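Zoltirden Flower Share – Frequently Asked Questions

Signing up

What is the flower share?

You pay once at the start of the season and collect a bunch of cut flowers every week. We grow everything on the farm, in the field and in two unheated tunnels. We choose what goes in the bunch based on what is ready to cut.

How long does a season last?

The spring share starts in April and runs for eight weeks. The summer share starts the week after it ends and runs for ten. You can sign up for one or both.

How much does it cost?

The spring share is $88 per season. If you want home delivery instead of pickup, add $60. The price is the same whether you join on the first day of sign-up or the last. If you join after the season has started, we take off the weeks you missed.

Is there a limit on members?

Yes. We take 600 members for spring and stop there. If the sign-up page says the share is full, leave your email and we will write to you if a place opens up. Places do open up, mostly in the two weeks before the first pickup.

Can I split a share with a friend?

You can, but we only keep one name and one email on each share. How you divide the bunch or take turns is up to you.

Pickup and delivery

When and where do I pick up?

Pickup is on Tuesday from 3 p.m. to 7 p.m. at the farm stand. Members in town can choose the Tosta bakery counter as their pickup spot, same day, from 4 p.m. until they close at 6 p.m. Pick one spot when you sign up. You can change it once during the season by email.

What if I can't make it?

Send someone else and have them give your name. If you let us know by noon the day before, we can hold your bunch in the cooler at the farm stand until the next afternoon. We can't hold flowers at Tosta. Bunches left there at closing go to whoever the bakery wants to give them to.

Can I skip a week while I'm on vacation?

You can skip up to two weeks per season. Email us at least five days ahead and we will give you a double bunch on another week of your choice. We don't give refunds for skipped weeks.

Do you deliver on holidays?

If pickup day falls on a public holiday, everything moves to the next day, including delivery.

What's in the bunch

What will I get each week?

Early spring is mostly tulips and daffodils. After that come anemones, ranunculus and a few weeks of peonies if the weather is kind. The order is fairly steady from year to year, but the dates aren't. A warm March can bring the tulips in early and end them early too.

Can I pick my colors?

No. We cut whatever is at the right stage. You can trade bunches with another member at the stand, and plenty of people do.

Why are my tulips still closed?

We cut tulips in bud, once the color shows but before the petals open. They last longer that way. Stand them in cool water and give them a day.

Do you use sprays?

We don't spray anything on flowers once they are in bud. Earlier in the year we may treat for aphids with an insecticidal soap. The full list of what we used last season is posted inside the farm stand door.

I'm allergic to lilies. Can you leave them out?

Yes. Tick the box on the sign-up form. We also leave them out for any home with cats if you ask. Lilies are very dangerous to cats, including the pollen and the vase water.

Caring for your flowers

How do I make them last?

Cut half an inch off the stems with a sharp knife, take off any leaves that would sit under water, and use a clean vase. Change the water every two days. Keep the vase out of direct sun and away from the fruit bowl – ripening fruit gives off a gas that ages flowers.

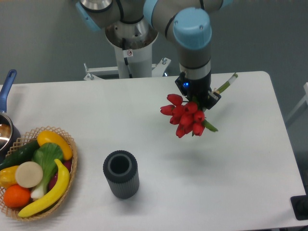

Red tulips

Why do my tulips bend over?

Tulips keep growing after they are cut and they lean toward the light. Turn the vase once a day. If the stems have gone soft, wrap the bunch snugly in newspaper and stand it upright in deep cool water for two hours.

Can I put daffodils and tulips in the same vase?

Not right away. Fresh daffodil stems leak a sap that shortens the life of other flowers. Stand the daffodils alone in water overnight, then add them to the vase without cutting the stems again.

Should I use flower food?

It helps, but plain water changed often does nearly as well. Pennies and aspirin don't do much.

Problems and contact

My bunch wilted in two days. What now?

Email a photo within three days of pickup and we will add an extra bunch to your next one.

Who do I contact?

Babatunde Adeyemi handles memberships and replies to email on weekdays, usually before noon. For weddings and other large orders, please use the separate events form. We need at least six weeks' notice for those.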